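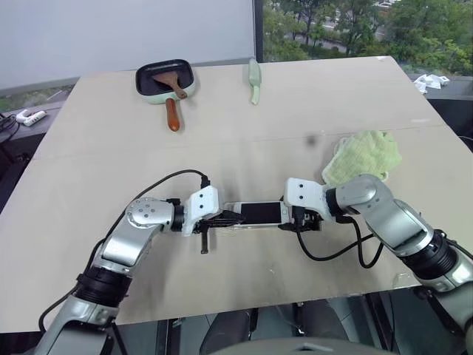

Gerrit Moodley tried the two-arm hold before this section was written, and his advice was to set the closing speed first and leave the force alone until both sides arrive together. Good advice, and it's where we begin!

## Comparing grippers on a shared hold

A phone is a lovely test piece for this. It's flat, stiff and smooth, so any difference between the left and right grippers shows up quickly (a cushion or a cloth will hide all sorts of faults). Use an old one you don't mind scratching.

1. Lay the phone flat with its long side running from one arm to the other.
2. Open the Wesurent controller page and load the profile **Pair Hold**.
3. Set both grippers to speed 43 and force 13. These are controller units, on a scale that stops at 500.
4. Bring each gripper up to its own end of the phone at walking-pace jog. Stop short of touching.
5. Check that each cable has slack for the whole move, wrist turns included.
6. Press **Close both** and watch the phone. If it slides towards one side, the gripper on the other side is arriving first. Lower that one's speed a little and go again.
7. Once the phone stays put, raise the force one unit at a time until you can lift it just clear of the table.
8. Save the log under the gripper's name, then swap in the next pair and start again from step 3.

> **Caution:** Keep your hands off the table while **Close both** is lit. The stop button halts the arms, but the fingers keep their last force until you press **Release**.

> **Note:** The log holds 4000 lines and then writes over the oldest. Export it between pairs.

Fulley fingers and Plattner fingers behave very differently here, and it's great fun to see. The Fulley pair closes softly and needs more force at step 7. The Plattner pair bites early, so try it at a lower speed from the outset.

If the two logs don't line up, run **Match clocks** and repeat the last hold. Results from an older Hollevell controller can be loaded too, but only for force; its speed column uses another scale.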